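Urnham Community Learning Center
Call for Participants: Home Kitchen Skills Course for Adults

The Urnham Community Learning Center invites applications for its next home kitchen skills course, which begins in June. The course is intended for adults who cook seldom or not at all and who wish to prepare everyday meals for themselves or their families. No previous experience is required.

Twelve places are available. Sessions run from 6:30 p.m. to 8:30 p.m., once a week for eight weeks, in the teaching kitchen on the second floor of the Iltholm Building. Topics include knife handling, safe storage of food, planning a week of meals, cooking with dried beans and grains, and reading a recipe through before starting. The course is taught by Nadine Zein, with Tarek Qudah assisting at the first four sessions.

Eligibility
Applicants must be 18 or older and must live or work in Urnham or Isex. Applicants who have completed a previous cooking course at the Center may apply but will be placed on the waiting list. The kitchen has step-free access. Please state any food allergies on the application form.

Fees
The course fee is $55, payable on acceptance, and covers all ingredients. Participants who receive housing or income support may request a full waiver by checking the box on page two of the form. Fees are refunded if a participant withdraws before the second session.

Attendance
Participants are expected to attend at least six sessions. Closed shoes must be worn in the kitchen, and long hair must be tied back. Aprons and knives are provided. Children cannot be admitted to the teaching kitchen during sessions.

How to apply
Forms may be collected at the front desk or requested by telephone at extension 2864. Completed forms should be addressed to Tala Bitar, Adult Programs. Applicants will be notified in writing. Questions about fee waivers should be directed to Fouad Tarawneh at the same extension. 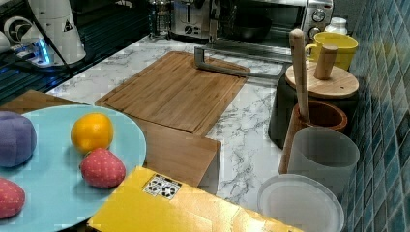

Cutting boards and a plate of toy fruit on a kitchen counter.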